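**Topic: Is sourdough from the supermarket still sourdough?**

**rellitz_oven** - 7 Nov 2020

Hello all. I have a question and I hope it is in the right section. In my town there is now a shop which sells a loaf from the bakery Goreck with "sourdough" in big letters on the bag. When I read the ingredients, I found wheat flour, water, dried sourdough powder, yeast, salt and vinegar. It costs double the price of the normal white loaf.

My grandmother made bread with only flour, water, salt and two days of patience. So I ask myself if the word means something or if it is only a fashion, like it was with the chia seeds. I bake my own since July, a 900 gram loaf each time, and I never needed vinegar.

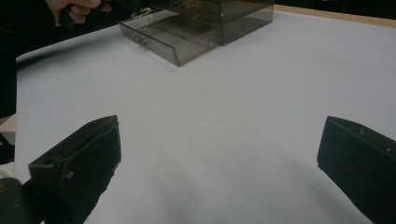
*White tabletop between the two dark gripper fingers.*

What do you think? Should there be a rule for the name?

**Kodus53**

Yes, there should be a rule. If yeast is in the dough, it should be called "bread with sourdough flavor". I wrote to a bakery one time and they answered me that the powder is "for the aroma". Then please write aroma on the bag.

**Femi Nwankwo**

I don't agree fully. Many old bakeries put a small pinch of yeast in a sourdough in winter, when the room is cold. My uncle did this his whole life and his bread was very good. The long rising time is what matters for me. If the dough rested 8 hours or more, I am happy with the name, also with a little yeast.

**Kodus53**

A pinch in a cold winter is one thing. A factory which has the loaf in the oven after one hour is another thing. How will the customer know the hours? They are not printed anywhere.

**rellitz_oven**

This is my problem too. I would pay the higher price with pleasure if the time was on the label. For comparison I will bake two loaves from the same flour, one with only starter and one with starter and yeast, and let my family taste without knowing which is which.
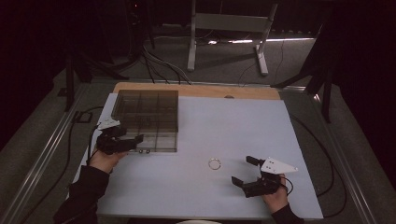

**Ogbonna**

Your family will choose the one with yeast, I can almost promise it. It is softer and less sour, and most people grew up with soft bread. So taste will not answer your question about the name. I think sourdough as a word is a trend now, but the method was here long before and will stay after the shops find a new word.

**Femi Nwankwo**

Please do the test anyway! And write down the room temperature, otherwise we will argue about that next.

**rellitz_oven**

I will. Does somebody know if I should give both doughs the same time, or take each one when it is ready? The one with yeast will be much faster.

**Kodus53**

Each one when it is ready. With the same time, one of them is always treated unfairly - and note the hours for both, please.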